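Open afternoon at Jinard: I got to hold the gripper
By Siham Soliman

I have walked past the Jinard offices in Gresdale probably twice a week since they moved in, and I could never have told you what went on upstairs. So when they announced an open afternoon in December I put my name down right away, and so did plenty of my neighbors (hello to the couple from the bakery, who beat me to the cookies).

Jinard works on teaching robot arms to handle everyday things. I had pictured big orange machines behind a fence, the kind you see in car commercials. What they do up there is a lot closer to housework! People pick things up, move them and put them down again, holding a gripper in their own hand, and the recordings are used later to train a robot arm to do the same kind of job.

Doaa Shehata met us by the elevator and took us through in groups of 15, which was a squeeze in the hallway. She runs the recording side and talks fast, and she clearly loves a question. Somebody's grandson asked if the robot could do his homework. She told him it would have to learn to hold a pencil first, and that they'd had a rough month with pencils.

From there we went into the small meeting rooms, the ones with the curved glass walls and the blinds, where the demonstrations were set up. I had expected a lab with white coats. It was a white table with bottles on it and a phone lying next to them, and it could have been any office in town at three in the afternoon. 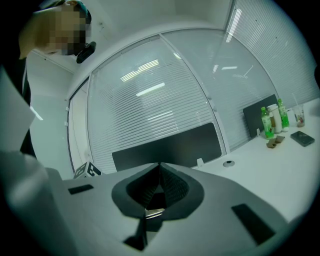
Trying it ourselves

After the demonstration we could have a go, and yes, I pushed my way to the front. The trick, according to Ashraf Fahmy, is to slow down. He has been recording for Jinard since spring and his hands move like he's underwater. Mine did not. I went at a paper cup the way I go at a cup in my own kitchen and squashed it flat, and the next one went on the floor. By my third try I had it standing more or less where he wanted it, and I was far too pleased with myself.

Ashraf says a good session is 121 clean recordings, and that the bad ones get looked at too before anyone decides to throw them out. His brother Hicham, who came along as a visitor like the rest of us, managed a better pick than I did on his first attempt and has probably mentioned it at every meal since.

We also saw a short video of the arm itself, working through a tray of small items they call the Fawzy set. It was slow. It missed one, went back, and got it, and the whole room cheered, me included. Ulises Espinoza, who looks after the arm, said he still does that when he's on his own with it.

I asked him what it's all for, and he said the first customer is Jemetti, the packing firm out past the river, which wants help with mixed boxes where no two things are the same shape. They have 800 different items on their list. Jinard is starting with 5 of them, and he didn't want to promise me a date for the rest.

A few practical bits for anyone who missed it. Doaa told me they'd like to run another afternoon in the spring, again free, and again with sign-up at the front desk. Kids are welcome if they come with an adult. The elevator is small, so allow some extra time if you're bringing a stroller. And eat before you go, as the cookies don't last.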